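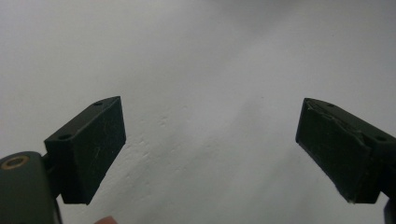

November, 6:40 in the morning. Up too early, coffee too weak, writing this standing up. Want to get the dish business down before I forget which way I decided on what.

So. Small table. Square one, light wood around the outside, pale mat on top, blue-gray, kind of the color of the sky out there right now. I like it better than I thought I would. When I ordered the mat I wanted the green and the green was gone, and I sulked about it for most of a week. Blue-gray is fine. White things look good on it. Crumbs show, that's the bad part.

Been trying to work out what goes in the middle. Went through the whole box from the Illotbridge place yesterday, every dish unwrapped, newspaper all over, hands black from the newsprint. Two were chipped. One wasn't even mine, no idea how it got in there, nice though, keeping it. The tall one is out. It tips if you look at it. The square one is ok but square on square on square, looks like a diagram. The round glass one I love and it is too heavy to pick up with one hand full, and one hand is always full.

Which leaves the little oval. Translucent around the rim, same pale blue-gray as the mat or close enough that it sort of melts in. Almost gave that one away in the spring! Glad I was lazy about it.

Long things go the long way. Sounds stupid written down. But I had one sitting crosswise for two days, ends hanging up on the rim, and it rocked every time somebody bumped the table, and I kept thinking the dish was warped. Dish was fine. Turn it lengthwise and it sits down in there like it should.

8:15. Back. Breakfast was toast, standing up again.

Where was I. Position. Dead center looks right when you stand over it and wrong from the chair. A little toward the far edge is better, leaves room in front for your elbows and a cup. Not so far that you have to lean. I put a pencil dot under the mat at one point and then of course moved the mat.

Also the mat slides. Not much. Tried the rubber stuff from Kingi, the roll you cut yourself, cut it crooked, had to lift the whole thing and start over. Second try stayed put. Four pieces, one near each corner, none in the middle, otherwise you get a hump. Saved the leftover strip in the drawer with the other leftover strips, where it will live forever.

Price list while I have the receipts out, otherwise they go in the wash with my pants again. Kingi total was 187 and that's with the rubber roll, the good scissors, and a set of cloths I did not need. Plasel wanted 348 for a shelf the same width as the table. Same width! Just a shelf. Put that one back on the list under "later" with a question mark. The other one they have is 286 and uglier, and I keep going back to look at it, so probably I'm going to buy the ugly one.

11 and a bit. Quick one before I go out.

Washed the dishes that are staying. Warm water, drop of the Fledent stuff, soft side of the sponge. Not the rough side, the rough side is how the big plate got cloudy, I'm still mad about that. Dried them upside down on a towel and then forgot them and then needed the towel. The rims take longest. Wiping the rim first and the bowl part second works better than the other way around, your fingers don't leave marks where you already wiped.

Moving things around with both hands now, trying to at least. I always go in with my right, and the left just hangs there or holds the phone. So left comes in from the left, right comes in from the right, dish in between, and slow down before you touch anything. Every single time I've knocked something over it was hurrying the last couple inches. Did it 10 times in a row without a clunk and then clunked. Started over. Wasn't even annoyed, it's weirdly calming, same little dish, same spot, over and over while the radio goes.

Long sleeves are a problem by the way. White cuffs especially. Pushed up they slide back down, folded they bunch. I should just change shirts and I never do. 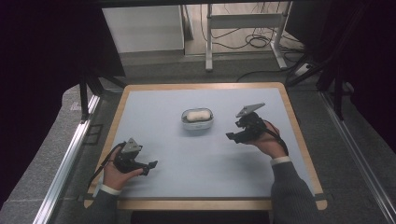

Does a small oval dish need anything under it on a mat like that?
Nothing extra, as long as the bottom of the dish is smooth and the mat lies flat. If it wanders, put the grip under the mat and leave the dish alone.

4 pm. Went to look at the ugly shelf. Didn't buy it. It's deeper than the paper says, or I measured wrong, one of those. Need to bring the tape next time. Wrote TAPE on my hand and it's already half gone.

Got rolls on the way home, and a bar of the plain white soap for the upstairs sink, both in the same bag, and now the rolls smell like soap. Dumb. Two bags next time. Ate one anyway. Tasted like laundry a little bit. The rest are out on the counter with the bag open, maybe it airs off, maybe the birds get them.

Things still to do and I mean it this time. Chipped dishes back in newspaper and out to the garage. Wipe down the wood edge around the mat, it gets a gray line where the two meet, an old toothbrush does it. Find the lid for the round glass one, it had a lid, I'm sure it had a lid. Call Plasel and ask about depth. Vacuum by the table, the carpet's dark and shows every bit of newspaper fuff. And put the newsprint out before it rains on it, it's supposed to rain.

The lid might be in the Illotbridge box. I looked in there but I wasn't looking for a lid then, I was looking for dishes.

9:30 at night. It was not in the box. Checked the box inside the box too. Found a spoon, and the warranty card for a toaster I haven't owned in years, and one of those little felt feet, just the one. Stuck the felt foot on the wobbly chair and now it wobbles the other way.

Wiped the wood edge though. And the newsprint's out. Left the little oval where it was for the night, far side of middle. Didn't get to the vacuum, didn't call about the shelf either, they close at five and I remembered at ten after. Tomorrow first thing. Tape measure is on my shoes so I can't leave wihout it.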